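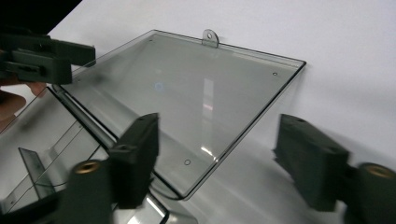

One gray see-through panel, with a tab on top and its little holes.

Tuesday, after supper

The box came! I had given up on it for the week and then there it was on the step when I got home, and I didn't even take my shoes off before I had the tape cut. I've been wanting a proper jewelry box since the move to Clakutport, and for all that time my earrings have been living in a cereal bowl and two envelopes. Tonight it ends!

What I love already is the color. It's a smoky gray you can see right through, so on a white table it looks like weak tea, or a puddle, or the sunglasses my aunt used to wear. The panel up there has a hole right through the tab and more little round ones close to its edges, and the bottom curves up into a lip that catches the light beautifully. I could have looked at that one piece all evening. I tilted my head back and forth at it like a pigeon.

Joanne Lightfoot called in the middle of everything and I made her listen to me talk about plastic for 12 minutes. She was very good about it. She has the big wooden chest with the velvet, the Ambrosio one, and she says she can never find anything in it without emptying every drawer. Well, exactly! I want to see my things. If I can see the blue earrings I'll wear the blue earrings. If they're in a drawer they may as well be in Cerngate with my old landlord.

I do want to write down what I paid, so I can't pretend later: 33 dollars, with shipping. I had put aside over 200 for the whole bedroom (lamp, rug, curtain rod, this) and the rug has eaten most of it, so the lamp will have to wait until October. I don't mind one bit. The old lamp works if you hold the switch. 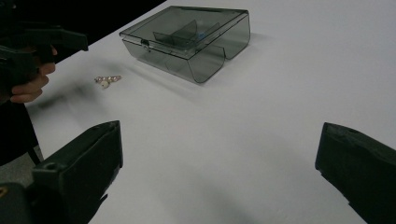 Same evening, later

Lid down, latch at the front, and I'm so pleased with the shape of it! The front wall dips into two round scoops along the bottom, like a pair of little bays, and the divider goes up at a slant inside. You can just make out a speck of blue through the lid if you look to the right of the divider. Everything else in there is pure lovely nothing so far, waiting.

And the pearly piece is out on the table beside it, the cluster of tiny pale beads with the glints of gold and the one bigger round pearl at the end. It's so small next to the box. I keep thinking I should wear it to Ximena Escobedo's dinner, with the green dress, and then I think no, the black, and then I go and look at it again.

Still to do: sort the envelopes, find the partner to the silver hoop (last seen at the Bonder Street place, so I'm not hopeful), wash the cereal bowl and give it back its old job. I'd like rings on one side of the divider and earrings on the other, necklaces wherever they'll lie flat. Joanne says start with the things I wear every week. I'm going to do the envelopes now, before bed, with the radio on.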